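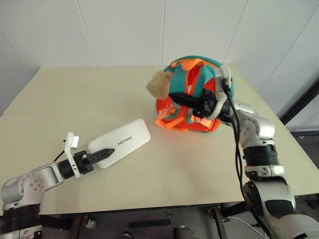 *Page last changed: May, after corrections to the section on redemptions*

Gramitz is a small town with one main street, a railway station and a data hall in what used to be a dairy. The hall belongs to Aneck, which issues a payment token of the same name, and for one day each spring the company lets in anyone who has registered. I went this year with a group of payments people, most of them from credit unions, and took the early train.

The company had 300 places and filled them. Badges were handed out at nine. We were split into groups and told to leave phones switched on but put away in the vault area, which most people did.

**The morning talk**

Boglárka Lengyel runs the reserve desk and gave the opening talk. She spoke for forty minutes without notes and took questions as they came. Aneck's token is backed by cash and short government bills held at six banks. She would not name the banks, but said none of them may hold more than a quarter of the total. A man behind me asked what happens if two fail in the same week. Her answer was that redemptions would slow and the company would say so publicly within the hour. She did not claim they would continue as normal, and I gave her some credit for that.

She was less clear on fees. Redeeming is free for merchants above a monthly volume and costs a flat charge for everybody else. The charge has changed twice and the slide still showed the old one.

**The reserve desk**

The desk itself is an ordinary office with a long row of screens and a whiteboard of cut-off times. Four staff were on shift. They match tokens issued against money received, and the match has to close before the last bank cut-off at 4:30 pm. One of them showed us a mismatch from the previous month, where a transfer had been booked under the wrong merchant. It took most of an afternoon to trace. The software they use, Kun, was written in-house and looks it, but the audit trail was easy to follow and every manual change needs a second person to sign.

I asked whether the outside accountant sees the same screens. She gets a read-only copy, updated overnight.

**Lunch and the merchant panel**

Lunch was soup and rolls in the old loading bay. You could pay only with the token, through a phone wallet called Wovow, and each visitor was given a small balance at the door. Mine worked on the second try. The queue moved at the same pace as any cafeteria queue with cards.

Three local shop owners then sat on a panel. Gramitz and the villages near it have 700 businesses signed up, and the owners were frank that many of them see only a handful of token sales a week. The bakery does well out of it. The hardware store keeps it for the lower cost on large orders and converts to regular currency every evening. None of them keeps a balance in tokens over the weekend.

**Regulation**

The last session covered licensing. Aneck operates under a local payments licence with a cap of 3000 per user on stored balances, in the local currency. It has applied for a broader one that would lift the cap and let it offer cross-border transfers. The company's lawyer expects conditions on how the reserve is reported, likely weekly instead of monthly. Several of us pressed her on consumer complaints, and she agreed the current process, an email address and a form, would have to change. There is no independent ombudsman for tokens yet.

**Practical notes**

Registration opens in the winter and is free. The walk from the station takes fifteen minutes and is flat. Take a sweater for the server hall, and bring photo ID, as a bank card was refused at the front desk. The slides were promised by email. Mine came with the fee slide corrected and the bank cut-off times removed.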